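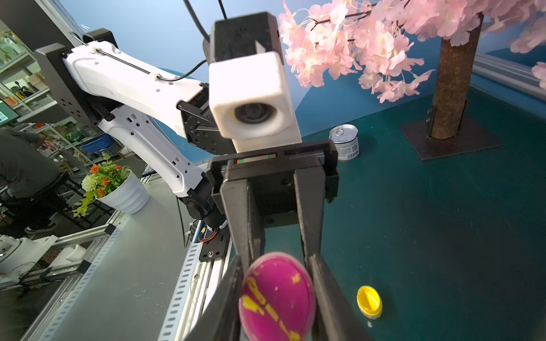

Display Items Working Group
Minutes of meeting, December 5, 2023

Present: Zinash Ayele (chair), Younes Mahrous, Ghizlane Zerouali, Wayne MacDonald (minutes)
Apologies: Karim Tazi

1. Minutes of the last meeting
Approved with one correction. Under item 4, "Poltus" should read "Tomar". The storage quote came from Tomar.

2. Artificial plants
Y. Mahrous reported on the cherry blossom tree and the potted plant with orange flowers. The tree stays on its square metal base plate. A request to move it into a round planter was discussed and declined, as the plate can be fixed down and takes less table space. The plant stays in the white flowerpot. Both are to be dusted with a dry brush only. Cleaning spray is not to be used on the blossoms.
Action: YM to add the cleaning method to the item sheet.

3. Table surfaces
G. Zerouali proposed keeping the dark teal mat for small items and leaving the light gray surface for the flowerpot. Agreed. A spare mat will be ordered from Skundia, length 90 cm. Width to be confirmed against the table before the order is placed.
Action: GZ to measure and order.

4. Small items
The metal can with the pull-tab lid is to remain unopened. Its label carries a barcode, which will be used as the stock reference in place of a handwritten tag. Loose bottle caps, including the yellow one, will go into a lidded tub at the end of each session. W. MacDonald asked whether caps need separate entries in the list. Decision: one entry per color.
Scraps and fragments on the mat are to be picked up before items are put away.
Action: WM to supply the tub and update the list.

5. Storage
The Tomar quote covers 36 bins on 8 shelves. Z. Ayele noted that the tree will not fit in any bin size offered and will need floor space. The quote from Ranasinghe has not arrived. Decision deferred.
Action: KT to contact Ranasinghe.

6. Any other business
The backdrop wall is to stay blue. Samples of other colors can be returned.

Next meeting: date to be set by ZA once both quotes are in.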